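Progress report to the Dankwa fund, 2024-12-30
Student robotics club, Nastport
Written by Lizeth Tello

Since May the club has 11 students, and three of them are new. We work with hand-held grippers, and the students record how a person picks up fruit, so the arm can learn it later. Osaze Ibrahim keeps the recordings in order. We now have more than 1759 of them on the club disk.

The fruit task is the main work of this period - Marisol Lozano proposed it, as kiwis and citrus fruits differ in size and skin.

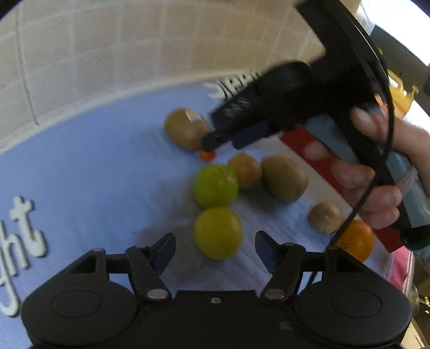

Fruit task, kitchen corner.

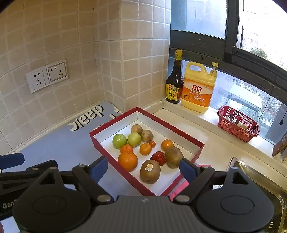

Will the club need more money before the next report?
The present grant is enough for the recordings. We would ask only for a spare set of finger pads, and Yeison Benavides will send the price separately.

Two points are late. The training on the arm did not start, and the safety sheet still waits for the signature of Wilmer Huamán. I expect to send both with the next report.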